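# Munwood 12 Perfect Binder

The Munwood 12 is a floor-standing perfect binder for short-run magazines, trade journals and softcover books. It is sold to in-house print departments and to publishers that have brought their low-circulation titles back from contract printers. One operator can run it from a single position at the infeed end.

## Operation

Book blocks are loaded by hand into the clamp, spine down. The carriage passes over the milling station, the notching station and the glue tank, then stops at the cover nipper. Finished copies drop to a delivery chute at the left side. The cycle can be paused at any station from the control panel. If the clamp is opened during a pause, the carriage returns to its start position before the next cycle.

Job settings are stored by title. A monthly magazine with a fixed trim size and page count can be recalled from memory, and only spine thickness needs to be measured again for each issue.

## Specifications

| Item | Value |
|---|---|
| Stored jobs | 90 |
| Glue type | EVA hotmelt |
| Maximum run before scheduled blade check | 4,000 copies |
| Clamp opening | Automatic, set by caliper |
| Cover feed | Manual or Stakano suction feeder |
| Warranty | 12 months, parts and labor |

Cover stock heavier than the block stock should be scored before feeding. Coated text papers need the deeper notch setting. Do not use the shallow setting for coated stock, even on thin issues.

## Options

- **Stakano suction feeder.** Feeds covers from a flat pile. Fits all units built after February. Earlier units need the adapter plate, ordered separately.
- **Lloyd fume hood.** Mounts over the glue tank. Requires a duct connection supplied by the customer.
- **Fikel job link.** Imports trim size and page count from the publisher's production schedule. Needs a wired network connection.

PUR glue is not supported on this model.

## Maintenance

Empty the paper dust tray at the end of each shift. The glue tank should be drained and scraped when the glue darkens or when changing glue grades. Milling blades are replaced as a set. The clamp faces can be wiped with a dry cloth; solvent damages the lining.

## Ordering

The base unit ships with one set of milling blades, the caliper, a tank scraper and a printed manual. Part number for the spare blade set is 92. Quotations are prepared by Aishwarya Ramasamy in equipment sales. Installation dates and operator training are arranged through Idris Gough once the order is confirmed.

Page revised 2 June 2021. 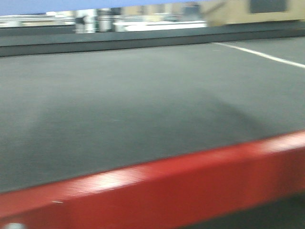

Dark gray surface with red edge bar.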